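**A thread about the week we spent at Udulgate, for anyone thinking of going. Long one, so get a cuppa.**

---

**1/**
Okay, we're back, I've done three loads of washing, and I can finally write about Udulgate properly! A few of you asked where we were staying after I posted the pelican. It's a small place on the inlet, one main street, two bakeries (go to the one with the green awning), and we stayed at the Skonach, up the hill behind the boat ramp.

---

**2/**
The Skonach is a motel that has been turned, bit by bit, into something closer to a holiday park. The old wing is brick and faces the car park. The newer cabins run down the slope towards the water. We had a cabin, and I'd book the same one again tomorrow. Number 10, end of the row, neighbours on one side only.

---

**3/**
What you get: a queen bed, bunks in a little nook with their own reading lights, a kitchenette with a proper stovetop, and a verandah deep enough to sit on when it rains. It rained a fair bit. I loved it. The sound on that roof!

---

**4/**
Things the website doesn't mention: there's a drying room. A whole heated room with racks, for wetsuits and boots and kids' jumpers. Ask at reception for the code. We didn't find out until the second night and by then every chair in the cabin had a wet towel on it.

---

**5/**
Bring your own pillow if you're fussy. Theirs are the puffy kind that go flat by two in the morning. Otherwise the bed was very comfortable and the doona was perfect for winter.

---

**6/**
Breakfast is in the old dining room and it's extra unless you book the package. Do the package. Proper eggs, good sourdough, and a rhubarb compote that I went back for more times than I'm going to put in writing. They'll do you a takeaway version in a paper bag if you're off early for the ferry.

---

**7/**
The ferry! So the reason most people go is the crossing to the point, and you can do it two ways. The regular boat goes from the main jetty and takes cars. The little passenger one, run by El Sherbiny, goes from the steps behind the fish co-op and is miles more fun. You sit up on the open deck, they hand out blankets, and the skipper slows right down for the seals.

---

**8/**
Tickets on the small boat were $79 return for the four of us on the family fare. You can't book it online. You ring, or you walk down and put your name in the book. They only run if the swell's under a certain height, so have a plan B. Ours was the second bakery, for comparison purposes.

---

**9/**
On the point itself: lighthouse, kiosk, toilets, and a loop track. The sign says allow two hours. With kids who need to look at every single crab, allow the whole day and take lunch. The kiosk does hot chips and that's your lot in winter.

---

**10/**
If you only do half the loop, go left from the jetty. You get the cliff lookout and the sheltered beach, and you miss the long dull bit through the tea-tree where the mozzies apparently live in January. (None when we were there. Winter travel, I'm telling you!)

---

**11/**
Someone asked about getting there. We flew into Cestlow and hired a car. It's an easy drive, sealed the whole way, and there's a terrific roadside stall after the second bridge that sells mandarins in bags bigger than my head. Honesty box, so keep some coins in the console.

---

**12/**
You can do it by coach from Cestlow as well, though the afternoon one gets in after the Skonach's reception has closed. They leave your key in a lockbox if you ring ahead. Hayley Marsden on the front desk sorted out exactly that for the couple next door and even left the heater on for them. She's also the person to ask about tides, she had a chart printed out for us before I'd finished the question.

---

**13/**
Dinner. There's the pub (big serves, noisy, good schnitzel, kids' menu), and there's Kwok-wai Kong's place opposite the co-op, which is tiny and so good that we went on our first night and again on our last. Whatever fish came in that day, ginger, spring onion, rice. The salt and pepper squid disappeared before I got a look in. Book a table, it fills up by six.

---

**14/**
And there's a barbecue shelter at the Skonach if you'd sooner cook. Gas, free, clean. Take your own tongs.

---

**15/**
Parking: each cabin has one spot. If you've got a boat trailer you need to tell them when you book, because it goes in the lower yard and that gets locked overnight. We didn't have a boat, but I heard this conversation at reception a couple of times and it never sounded like a happy one.

---

**16/**
Wi-Fi is fine in the old wing and patchy in the cabins. I got one bar on the verandah if I stood next to the hanging basket. You could see that as a problem. I read two and a half novels.

---

**17/**
Glossy green and a white hub:

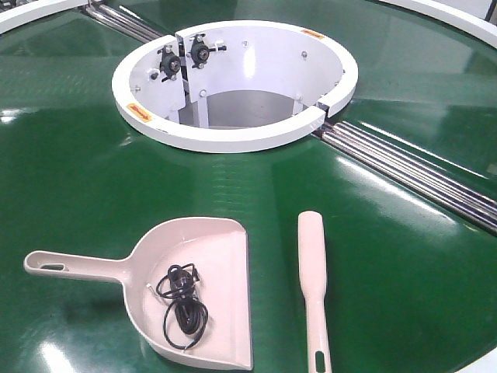
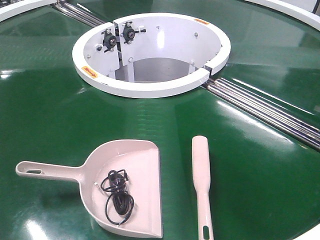 ---

**18/**
Rainy day options, in case you get weather like ours. The library has a jigsaw table where anyone can sit down and add a few pieces. The indoor pool is run by the council, it's warm, and the slide opens after school and on holidays. The op shop is outstanding. I came home with a wool blanket and a casserole dish, and had to wear two coats on the plane to fit it all in.

---

**19/**
Would I go in summer? Probably, but I'd book well ahead. Hayley said the cabins go up to 4 months out for the school holidays and the small boat gets a queue along the steps. In winter we had the sheltered beach to ourselves for an entire morning and my youngest built a sort of driftwood parliament.

---

**20/**
Cost, because I always want to know and people never say: the winter rate for the cabin was very fair, cheaper than the last motel we stayed in, and that one had a view of a tyre shop. Stay longer than three nights and the rate drops again. Ring them for it, the booking sites don't show the discount.

---

**21/**
Packing list for anyone going soon: beanie, real raincoat, shoes you don't mind getting sandy, a torch for the path down from the cabins (the lights are on a timer), binoculars if you have them, coins for mandarins, your own pillow, tongs.

---

**22/**
Replying to a couple of messages here so everyone gets the answer. Yes, dogs are allowed in some of the cabins, but not on the small boat. Yes, there's a cot, you need to request it. The path to the barbecue shelter is flat, but the cabins on the slope all have steps, so if that's an issue ask for a ground-floor room in the old wing. They've got one with a wide bathroom and a ramp.

---

**23/**
And the pelican lives at the co-op. He turns up when they hose down the filleting table in the afternoon. Don't feed him, he's doing very well for himself.

---

**24/**
Posting this July 25, 2018, so if you're reading it a good while later, check the boat times before you set off. They had a new winter timetable taped over the old one and the old one was still easier to read. Happy to answer anything else, I've got the tide chart on my fridge and I'm already looking at next year!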